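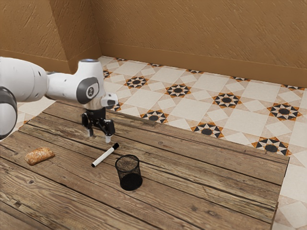

Most of my September went into teleoperated demonstrations in simulation, recorded through Lelska with a handheld controller mapped to the wrist. The task is pen into cup. Episodes are capped at 36 seconds, and anything longer gets discarded at export. My early takes failed for a dull reason: I closed the fingers before the wrist yaw matched the pen. With the marker lying diagonally across the planks, a square approach pinches it at one corner and it rolls. I now rotate while still above the table, descend straight down, then close. The bread stays in as a distractor and I never touch it.

The second problem was the insert. A horizontal grasp has to become a vertical pen over the mesh holder, and I tended to do the rotation too low and clip the rim. Lifting first costs up to 3 seconds per episode and the trajectories are much cleaner.

Current count is 1304 kept episodes, target 3000. I record in blocks of 30, then replay the block at double speed and delete anything with a visible hesitation near the grasp. Pauses are worse than crooked paths for training, at least with the Stekton policy code I am using.

Next change is the controller gain. It is set too high for the last few centimeters, and I have been compensating with my elbow on the desk.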